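Workshop > Notebooks > Cloths and drying

Print this page | E-mail this page
Reading time: 3 min

Cloth notes, March, started 9:15 am

Carrying on from Otakar's page on the cloth drawer. The aim is still the same: settle on one kind of cloth for wiping down benches and tables, and stop buying whatever is cheapest that month. We have three kinds in use at present. The light blue ones came from Hubáček, the grey ones from Staltton, and the rest are old towels cut up by Zdenka last winter.

Weighed one new Hubáček cloth and one new Staltton cloth dry, straight out of the packet, on the small scale. Then soaked each in the sink, wrung it by hand until it stopped dripping, and weighed it again. The Staltton takes up more water but also holds on to more after wringing. It was still damp at the hem when I came back after lunch. The Hubáček was dry to the touch by then, apart from one corner that had been folded under.

Did the same with a piece of cut-up towel. It sheds. Not using those on the oak-coloured table any more, as the fluff sticks to the finish and has to be picked off. They are fine for the floor and for oil.

Zdenka Mladenović asked whether the colour comes out of the blue ones. Left one in a 5 litre bucket of warm water with a squirt of Flokix for an hour. Water stayed clear. I then washed it at 50 degrees with two others and compared it against a new one at the window. Slightly paler, no change in shape that I could measure.

Folding: no point in folding the blue cloths into quarters, they spring open in the drawer. Rolled works better. Loose in a bin works too and is quicker — the bin just has to be wide enough that you can get a hand in without dragging half of them out.

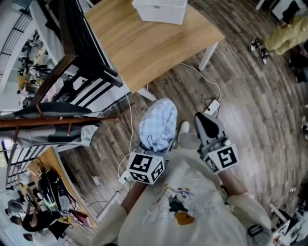
Should a used cloth go back in the bin with the clean ones if it only wiped up a bit of dust?

A used cloth goes over the rod to air or straight into the wash bag, even if it looks clean. Dust and grit stay in the weave and will scratch the next surface it touches.

The rod is the better choice for anything damp. Spread the cloth out flat over it so the two halves hang apart. Bunched up in the middle, a Staltton cloth takes until the next morning to dry and starts to smell. Keep the drips away from the power leads, please, and wring over the sink first.

Ordering: Seltidgate has the blue ones in cartons of 215, which would last us well into next year. The larger carton is 547 and I have no idea where we would put it. Otakar Vrabec favours the larger one on price. I would sooner wait until a few of these have been through more washes.

To do
— wash the three test cloths again at the same setting, weigh dry
— try the blue cloth on dried glue (Zdenka has a scrap board for this)
— find out if the Staltton comes in a smaller size
— label the wash bag, the marker has rubbed off again

4:40 pm. Glue test started. The blue cloth snagged on the rough edge of the scrap board and pulled a thread. Trimmed it and put it in the wash with the others. Will weigh them when they come out.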